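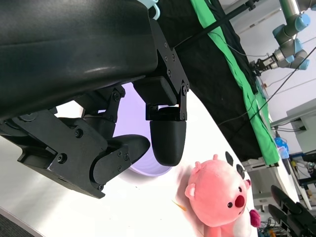

Is a 30-liter backpack big enough for a trip of 23 days in Sikkim?

It is big enough if you wash your clothes on the way and if you stay in guesthouses which give you blankets. For people who carry a tent or a sleeping bag it is too small, and no clever packing will change this.

I went to Sikkim in May with the Vikberg 30, and I want to write down how it did, as I could find only very short reviews before I bought it. I paid for it myself. My route was from the plains up to Gangtok, then to Ravangla, Pelling and Yuksom, and then back down through the Darjeeling hills. Nearly all of this is done by shared jeep. There is walking also, but the walking is mostly between the jeep stand and the guesthouse, and it goes uphill more than you expect from the map.

First impression

The backpack is plain. It has one main compartment which opens with a long zipper like a suitcase, a flat pocket in the front, a sleeve for water on each side, and a small pocket at the top for papers. The fabric feels rough to the hand. I was afraid that it would scratch my neck, but the shoulder straps have a softer lining, and I forgot about this after the first morning.

My old backpack was a Ferraro of 45 liters, which opens only from the top. In the Ferraro I always had to take out everything to reach one pair of socks. With the Vikberg I lay it on the bed, open it, and see all my things at once. In small rooms with one bed and no table this is a real improvement.

In the shared jeep

In Sikkim the large luggage goes on the roof of the jeep, and the driver or his helper ties it with rope. The small luggage goes on your knees. I hoped that the Vikberg would be small enough for the knees, and on most rides it was. I rode with it like this from Gangtok to Ravangla, and it was not comfortable, but I could see my camera bag and my permit the whole way. On the road to Yuksom the jeep was too full and it went on the roof, in light rain.

The side handle is good for such a moment. You give the bag up to the man on the roof with one hand and he can take it by the top handle. The waist belt is less good. It cannot be removed or hidden, and it hung down over the window of the jeep until somebody pushed it under the rope. I wish that Vikberg would make a little pocket for the belt, as many other companies do.

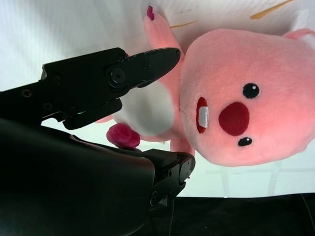 The rain cover is sold together with the bag and lives in a pocket at the bottom. It fits tightly and has a cord which you pull behind the shoulder straps. In nine days of rain, mostly in the afternoon, the inside of the main compartment stayed dry each time, and only the top pocket became a little damp near the zipper. You cannot choose the color. It is a strong salmon pink, very near to the head of the plush toy with the big front teeth, and a little darker along the seams where the fabric is double. I would have preferred gray. But when six backpacks are tied on one roof, and five of them are black or dark blue, you find yours very quickly, also in the evening when the power is out at the jeep stand.

Walking with it

From Yuksom I made day walks only. One was up to the monastery on the hill above the village, another was to the lake and the old coronation place, which is an easy walk. For the first one I left half of my things at the guesthouse and carried the Vikberg almost empty. Here it is weak. There are straps on the sides to make it flat, but when they are pulled tight you cannot use the water sleeves anymore. The water bottle has to go inside with the jacket. If you plan many walks like this, bring a small folding daypack. Mine is an old one without any name and it weighs almost nothing.

When the bag was full, I found it good on the back. The weight sits high and close to the body. On the stone stairs in Gangtok, which are many and not equal in height, this is important. The back panel is not ventilated, and in the lower valleys, for example near the Rangit River, my shirt was completely wet after a short time. Up in Pelling the air was cold in the morning and I was glad of the warm panel.

What I packed

I used packing cubes from Bumby, the medium size. They fit next to each other in the main compartment, with a space left over at the side for sandals. I had clothes for six days, one warm sweater, a rain jacket, a thin towel, medicine, a headlamp, and a book about the monasteries which I sent home by post from Gangtok when it was finished. Guesthouses in the towns will wash your clothes for a small price. In the rain season the drying is slow, so ask for this on the day you arrive and not on the evening before you leave.

Keep your permit copies and some passport photos in the top pocket. They are asked for at the check posts, and it is tiring to open the whole bag at the side of the road with other passengers waiting.

After the trip

The zippers still run well. One seam at the side handle has a few loose threads, I think from the rope. The bottom has a gray mark which did not go away with soap. Otherwise the bag looks like a bag which went on a trip, and I have no complaint about that.

I bought it from the Gekar online shop. The delivery was correct, but the page says that the bag has a laptop pocket and this is not so. There is a flat divider for documents, without any padding. I wrote to them and they answered politely that the text would be changed - when I looked again last week it was still the same.

Would I buy it again? For a trip in the eastern hills by jeep and guesthouse, yes. For Goecha La or another trek of many days with cold nights, no, take a larger one with a waist belt that really carries. The belt on this one is thin and mostly keeps the bag from moving.

If somebody has used the newer version with the changed side straps, please write to me. I would like to know if the water sleeves can be used now.

Daichi Shibata

Contact | © Daichi Shibata, all texts and travel notes | Back to top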